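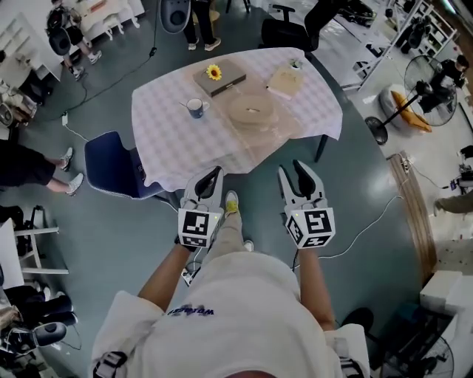
Progress report, Drala work package, December. Prepared by Jolien Vandenberghe for Gromine.

Of the 200 tabletop episodes planned at the Dutalham site, 143 were recorded and 104 passed the sync check. The rejected episodes share one fault: the right gripper's pose jumps partway through a motion while its jaw reading continues normally. The log shows no dropped video. 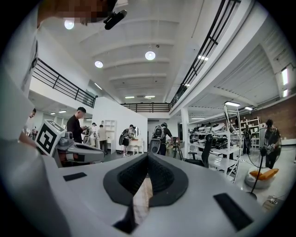 Fouzia Sandhu replayed the failed files against the raw timestamps. The pose stream restarts with a stale clock after a short loss of power – a loose cable connector on two units fits the pattern, but the firmware has not been ruled out. Fang, our alignment script, accepted the bad clock without a warning. It now stops the take. Connectors on all units are being replaced, and recording on the affected pair is suspended until Friday.

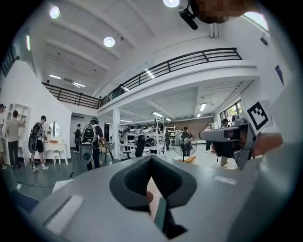 Can the rejected episodes be recovered?

Only in part. The segments before each restart are usable, but the rest must be recorded again.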